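Sealing a terrazzo-look counter: needed or not?

hkbarta
18 May 2026
We are replacing the kitchen counter and the installer quoted a Govetti slab, polished, plus 200 for sealing. Is the sealer worth it on this type of surface? The binder is resin, per the data sheet.

gkocsis
If the binder is resin, skip it. Penetrating sealer needs pores to soak into. A polished resin-bound slab has very few, so the product sits on top and dries as haze. Cement-bound terrazzo is a different case.

Ladefoged596
Disagree in part. The marble chips are still marble and will etch with lemon juice or vinegar. I sealed mine in July and oil wipes off clean. 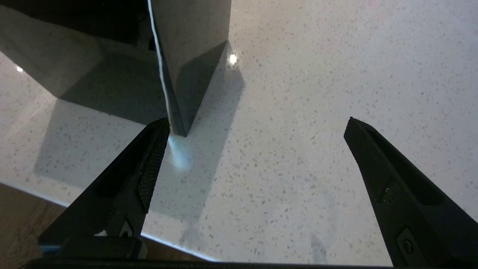
Pale speckled top, polished finish

gkocsis
Sealer does nothing for etching. Etching is acid on calcite. Sealer slows staining only. Oil would wipe off a resin-bound slab either way.

Ladefoged596
Fair on etching. I still see less staining near the stove than before – same cook, same oil.

alia_t
Do a drop test on a sample before paying. Put water on it, wait 7 minutes, wipe. A dark spot means it absorbs. No spot, no sealer. Test the cut edge too, it is often less polished than the face.

hkbarta
Thanks. I have 3 offcuts from Groltau, will test face and edge on each and ask the installer to drop the line item if they stay clean.

gkocsis
Use oil on one of them as well. Leave it overnight.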